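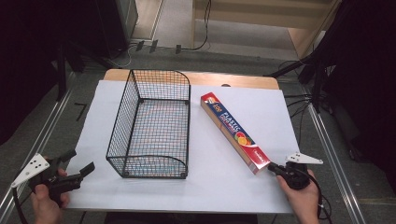

4.2 Do households keep less food waste when they are given storage goods?

The claim most often repeated in the local reports is that handing out wraps, baskets and tubs cuts the amount of food thrown away. We set out to test it and came away doubtful. The Domport scheme reported a fall in kitchen waste among the homes that took part, but its baseline was a single week in December, when most kitchens buy more and bin more than at any other time of year. Almost any later week would have looked better.

Our own sample was drawn from two towns, Domport and Clallden. Of the 600 households approached, 139 returned a usable diary. That is a poor rate, and the homes that stayed in were probably the ones already interested in the subject. Homes in the supplied group received a set of storage goods and a one-page leaflet; the others received the leaflet alone. Both groups weighed what they threw away on Monday evenings, using the same kitchen scale.

Figure 3. Wire mesh basket and boxed cling wrap.

The supplied group did throw away less fruit and salad in the first month. By the third month the gap had closed, and for bread and cooked leftovers there was never a gap worth reporting. We cannot say why the early difference appeared. People who have just been given something tend to use it, and people who know that their bin is being weighed tend to be careful with it. The diary asked about neither.

The Restrepo survey is usually cited against this reading. It found that 18 of its 20 supplied homes "felt more in control" of what they bought. We do not doubt the answers, but a feeling of control is not a weight, and the survey had no comparison group. Zolden, which did have one, relied on people recalling what they had thrown out over the previous fortnight. When we asked a few of our own households to do the same before opening their diaries, they left out tea bags, crusts and most of what came off children's plates.

There is also the question of what counts. Peelings were recorded as waste in Clallden and left out in Domport for the first two weeks, owing to a fault in the printed instructions. We have dropped those weeks from the main comparison. Putting them back makes the supplied group look better, and a reader who prefers that version should bear in mind that most of the improvement is potato skin.

4.3 Shopping habits

The diaries say more about shopping than about storage. Homes that made one large trip a week threw away more than those that made several small ones, whichever group they were in.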